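Last revised in December. Covers sorting, folding and storing small mixed loads: shirts, shorts, socks and anything with a drawstring. Wash settings are on a separate page.

# Folding a small mixed load on a table

A bed is too soft and too low for folding. A table gives a hard reference edge, and the fabric can be pulled flat against it. Two tables pushed together work as well as one large one, provided the tops are level. Put the seam where no garment has to be smoothed across it.
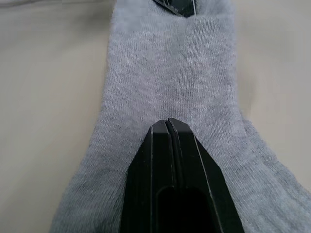
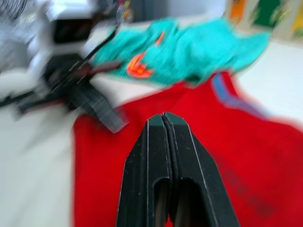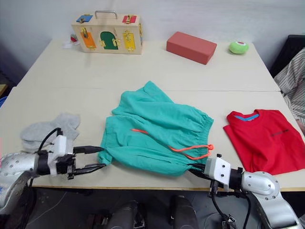
## Order of work

Fold large flat items first and small items last. Shirts set the width of the stack, shorts are folded to match, and socks fill the gaps in the drawer.

1. Clear the table and wipe it. Lint left on a pale top transfers to dark knits.
2. Sort by type. Color matters for washing and has no effect on folding.
3. Pull every item right side out before folding the first one.
4. Close zippers, fasten the top button, free any knotted cord.
5. Fold shirts, then shorts, then pair the socks.

Items that come out of the dryer balled up should be shaken once, held by the hem, and laid down in a single layer. Smooth from the center outward with the flat of the hand. Pushing from the edge inward moves the wrinkle to the middle and sets it there.

## T-shirts

Lay the shirt face down with the collar away from you. Fold one side in so that the fold line starts halfway along the shoulder seam, and run that line parallel to the side seam down to the hem. Turn the sleeve back on itself so it doesn't cross the center. Repeat on the other side. Bring the hem up to just below the collar, then fold once more if the drawer is shallow.

Notes:

- Check that both side folds are parallel before bringing up the hem. A taper of a finger's width at this stage shows as a crooked collar when the shirt is turned over.
- Contrasting collar bands should lie flat, with the back of the neck visible above the front. If the band rolls, press it with the palm for a few seconds.
- Keep fold lines off printed lettering. Older transfers crack along a crease. If the print is wide, use a wider fold and a different drawer.
- Jerseys in slick polyester slide. Fold them one step less than cotton and place them at the bottom of the stack.

## Shorts with a drawstring

The cord comes first. Even out the two ends by pulling the waistband to its full stretch and letting it relax, then draw the longer end back until both match. If one end has slipped inside the channel, close a safety pin through it, and work the pin along from the nearest eyelet. A knot in each end prevents a repeat.

Next, the waistband. Elastic that has been through the dryer tends to twist inside its casing. Hold the band at both sides, stretch it firmly 2 or 3 times, and look along the top edge. If a section still stands up in a ridge, roll it between thumb and finger until it drops.

Then fold:

- Lay the shorts flat, front side up, and tuck the cord inside the waistband.
- Fold one leg over the other, matching the outer seams.
- The crotch seam will project as a triangle. Fold it in so the edge is straight.
- Fold from the leg opening up to the waistband, once for short lengths and twice for long.

The waistband ends up on the outside of the bundle and holds it closed. Working from the other direction puts the thickest part in the middle, and the bundle opens by itself in the drawer.

When picking shorts up to straighten them, hold the waistband at one side and the leg opening at the other, and pull until the fabric is taut between the two hands. Lower it to the table still under tension.

## Socks

Flatten each sock before pairing. A bunched sock hides its length and the condition of the heel. Pull it by cuff and toe, lay it down, and smooth the ribbing so the ridges run straight. Ribs that have gone wavy have lost stretch, and the sock will slip in use.

Pair by cuff length first, then by rib pattern, then by shade. Grays are the usual problem. Compare them in daylight, side by side on a pale surface, with the same face up.

Don't turn one cuff over the other into a ball. It keeps one cuff stretched for as long as the pair is stored. Lay the two socks together, fold in thirds, and tuck the toe end into the outer cuff only if the pair has to travel.

Singles go in one place. An open tray on the shelf is better than a bag, as the contents can be seen. Review it every 6 weeks and move anything unmatched to the rag box.

## Fuzz and pilling

Knit surfaces raise a soft fuzz at the edges before they pill. At that stage, washing inside out is sufficient. Once pills form, shave them with the fabric lying flat and under light tension. The Onsri shaver in use here has a guard with two heights - start with the higher one on socks and sweatshirts. Never shave over ribbing at the low setting; the ridges feed into the blades.

## Drawers

The drawers are the Camdale type, 400 mm deep inside. Shirts stand on edge in a single row, folded side up. Leave a hand's width free at the end of the row so that one item can be removed without dragging out its neighbors.

A Jila divider separates shorts from socks. Any stiff card cut to the inside height of the drawer does the same job. An old Tetley box, opened along one side, holds thin ankle socks upright and can be replaced when it softens.

Label the drawer front if more than one person puts laundry away. Paper tape is adequate and comes off clean - vinyl tape leaves adhesive on painted fronts.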